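4.2 Loading a two-arm task in Trendon

The planner works out both arms together, and it's a joy to watch!

1. Open Trendon and choose the Erkden profile.
2. Check all camera feeds.
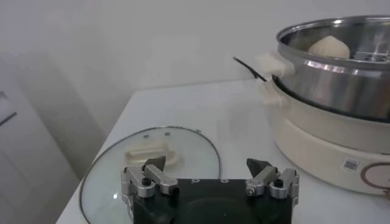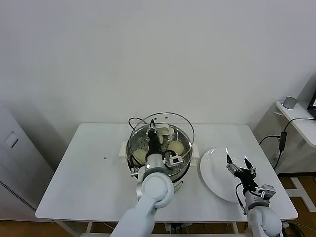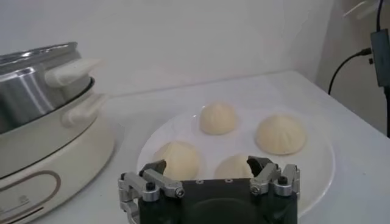 3. Set the approach height to 46 mm for both grippers.
4. Press Plan. The preview shows up to 399 waypoints -- drag any of them.

Note: Glass and shiny steel can confuse depth. Turn on Fill Gaps.

Caution: Keep arm speed at 17 percent until 2 full runs finish cleanly.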